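Tenham's Bike Registration Nights Are Back, and They're Working 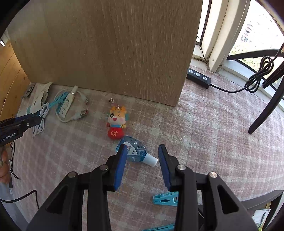

Eglė Raudsepp

If you own a bike in Tenham and haven't had it registered yet, please read on, because the fall round of registration evenings starts on 9th September and I would love to see a line out the door.

For anyone new to the neighborhood, the idea is simple. You bring your bike to the Grellthorpe Street substation between 5 and 8 p.m., an officer writes down the make, color and serial number, and you leave with a numbered sticker on the frame. The whole thing takes 15 minutes if you've brought your receipt and maybe a little longer if you haven't. It's free, and kids' bikes, cargo bikes and e-bikes all count. So do scooters, as long as they have a serial number somewhere on them (look under the deck).

The list now stands at 3887 bikes, and it got a real workout this summer. In the middle of a hot spell, patrol officers were called to a storage unit behind the old Rotich warehouse after a neighbor heard grinding late at night. Inside they found over 30 bikes, some already stripped for parts. Two men were arrested at the unit and a third was picked up the next morning. All three have been charged with possession of stolen property, and the case is still before the court, so I'll leave that part there.

What I can tell you about is the bikes! Officer Rimantas Paju went through the serial numbers that same night and was calling owners before breakfast. One of them was Gintarė Mockus from the apartments on Adetti Avenue, whose green touring bike had been gone since spring. She had already bought a replacement and given up on the first one. "I thought it was a prank call," she told me. "Then he read me the number and I started crying in the kitchen." She rode it home that evening with one brake working and has since given the replacement to her nephew.

Seven of the recovered bikes still haven't been matched to anyone. If yours was taken from the Tenham area this year, call the substation's front desk and ask for the property clerk. Have the serial number ready, or an old photo, or a description of anything unusual about it — a dent, a strange bell, the wrong pedals. Please don't just turn up and ask to look through them. They're being held as evidence and the desk staff can't let you in.

A few other things from the last block watch meeting. Ovidiu Hodoroagă has taken over the phone tree for the streets north of the park, so if your number has changed, let him know. The light at the end of the Adetti Avenue alley has been fixed at last, and it's wonderfully bright. Chia-hao Shih is running a short session on locks at the first registration evening, starting at 6. He'll bring a few that were cut through so you can see how it was done, and he'll look over your own lock if you bring it along. I went to his last one and went straight out and bought a better U-lock.

Registration runs through the end of September at the same hours. Street parking is tight, so ride over if you can.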